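How to keep a reading journal for long fantasy series

I started keeping notes on series after I picked up the fourth Rustlow book two years late and could not remember who had the crown. A reading journal fixes this without much work. You need a notebook of 200 pages or so, a pen, and a few sticky tabs.

Set up the first pages

Leave the first 2 pages blank for an index. Number the rest by hand as you go. Give each book its own heading with the title, the author, the edition and the date you began. If the copy is second-hand, note that too, as page numbers often differ between printings.

Make a cast list

Put names on the left and leave plenty of room on the right. Write one line per character when they first appear, with the chapter number. Add to that line later if they change sides, marry or die. In the Drolumis trilogy I needed 30 lines for the first volume alone, so start on a fresh page.

Write at the end of a sitting

Stop reading five minutes early. Write two or three sentences on what happened and one on what you think will happen next. Don't go back and correct the guesses. They are useful when you come to write a review, and it is easy to forget that a twist surprised you.

Copy out quotations carefully

Keep them short and put the page number first. My friend Teresa Henriques uses a different colour for lines she disliked, and I have taken that up.

Finish the book properly

Within a day of the last page, write a summary of the ending, spoilers included. List the threads left open. Put a tab on this page, as you will want it when the next volume comes out.

If you read on a screen

Most reading apps let you highlight, but I still copy the main points by hand. Highlights can be awkward to find again, and you may change devices between volumes.

Before starting a sequel, read only the tabbed page and the cast list. It takes me 14 minutes for a long book.
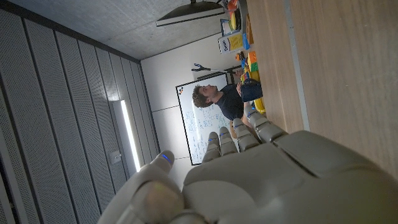 If that isn't enough, go back to the chapter notes for the last third of the book. I have only had to reread a whole novel once since I began doing this, and that was Renex, where half the cast share a surname.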